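Ticket 314: Quotes from Plasville office arrive late or not at all
Opened: 2026-04-17
Opened by: Vilgot Tangen
Product: Tekari Quotes, desktop client
Mail relay: Pingate
Priority: High
Status: Resolved

Description of the problem

Hello. I take care of the computers for Halász Kitchens, main office and the branch in Plasville. From this week the quotes which are sent from Plasville do not reach all customers. In Tekari the quote gets the green label "Sent" and there is no error. The customer calls one day later and asks where the quote is. From the main office the same quote to the same address arrives in a few minutes.

I write here everything that I tried so that you do not need to ask me for it. Please excuse the length.

Both offices have the same version of the client. Both use the same Pingate account and the same sender address. The quotes are PDF files which Tekari makes from the customer folder, with the price table first, then the drawings and the views, then the conditions. The page of views in my test quote starts with this one: 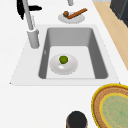
Test quote, views page: sink with plate, rendered.

What I tried, in order

1. Restarted the client on both computers in Plasville. No change.

2. Sent a quote to my own address from Plasville. It arrived after 2 hours. The same quote from the main office arrived at once.

3. Sent an ordinary message without attachment from Plasville, with the mail program and not with Tekari. It arrived at once. So I think the line in the branch is in order.

4. Looked in the spam folder of my address and asked three customers to look in theirs. Nothing.

5. Compared the settings in Tekari under Mail, Outgoing, line by line. Server name, port and encryption are the same. The user name is the same. I did not compare the tab Advanced, it is gray for my user in Plasville and I must first ask for the password.

6. Changed the network cable and tried also with the wireless. No change in both cases.

7. Turned off the virus scanner for one test. The quote was still late. I turned the scanner on again.

I have also looked in the Pingate control panel. For the late quotes there is a line "accepted", but the time of this line is much later than the time when Tekari says "Sent". So the message waits somewhere before it comes to Pingate. I do not know where this place is.

Could you please tell me where Tekari keeps the messages before it gives them to the relay?

Reply from support

Hello Vilgot, thanks for the complete list, it saves us both a lot of time.

Tekari writes every outgoing message into a local queue first. "Sent" means the message was handed to the queue. We know that this label is misleading and there is an open request to change it. You can see the queue under Help, Diagnostics, Outgoing queue. Can you open it on a Plasville computer and let us know how many entries it holds and what the oldest one says in the Reason column?

Please don't clear the queue yet. The entries are the only copy of the cover message.

Update from Vilgot Tangen

I have opened it. The number at the bottom says 200 entries. I scrolled to the end and the oldest one has the reason "deferred, size class". All the others on the first page have the same reason. On the main office computer the queue is empty.

I did not know that this window exists. It would be good to have it in the handbook, in the chapter about mail.

I noticed one more thing. The short quotes, for example a single worktop without drawings, are not in the queue. They go out directly. The ones which wait are the full kitchens with all the views, such as

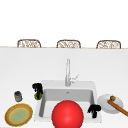 and for these the PDF becomes heavy. I looked at the file sizes in the folder and every waiting quote is over 5 MB. The ones under it went through. I could be wrong, but this looks to me like a limit which exists only in the branch.

Another question: my colleague in Plasville has sent several quotes again from her private mail, because the customers were waiting. Will these customers now receive the quote a second time when the queue starts to move? In one case the price was changed in between, and it would be quite unpleasant.

Reply from support

You are right about the limit. "Size class" is a setting on the Advanced tab called Defer large messages. When it is on, anything over the limit is held and sent in small batches when the client is idle. It was made for offices with slow connections. Our guess is that it was switched on by a settings profile.

To your other question: yes, they would get it twice. Before you change the setting, open the queue, mark the quotes that were already sent by other means, and choose Withdraw. Withdraw keeps a copy in the customer folder, Delete does not. Please use Withdraw.

Then:
Sign in with the administrator password.
Go to Mail, Outgoing, Advanced.
Clear the box Defer large messages.
Close the client completely, also the small icon next to the clock, and start it again.

The queue should begin to empty right away. Pingate may slow you down a little if everything goes at once.

Update from Vilgot Tangen

I have now the administrator password. The box was on, on both computers in Plasville. In the main office it is off. We loaded a settings profile in November when the second computer was new, and I suppose it came from there, but then I do not understand why the problem starts only this week. Maybe the quotes became heavier - we have a new template with larger views since Monday.

I withdrew the quotes my colleague had marked on her paper list. Then I cleared the box and restarted. On the first computer the queue started to go down at once. On the second one nothing happened, and I found that I had closed only the window and not the small icon. After a correct restart it worked there too.

I will leave it until the evening and look again.

Update from Vilgot Tangen

Both queues are empty. In the Pingate panel every message has the line "accepted", and two have "mailbox full", but this is with the customer and I will call them. A new test quote from Plasville with the full set of views came to my address in less than a minute.

Two wishes from my side, if you can pass them on. The label "Sent" should say "Queued" as long as the message is in the queue. And the Advanced tab could be readable without the password, only not changeable. I would have found the difference on the first day.

From my side the ticket can be closed. Thank you for the quick help.

Reply from support

Both wishes are added to the existing request. We have also asked for the queue window to be described in the mail chapter of the handbook. Closing the ticket now. If the box comes back on after an update, reply here and the ticket will reopen.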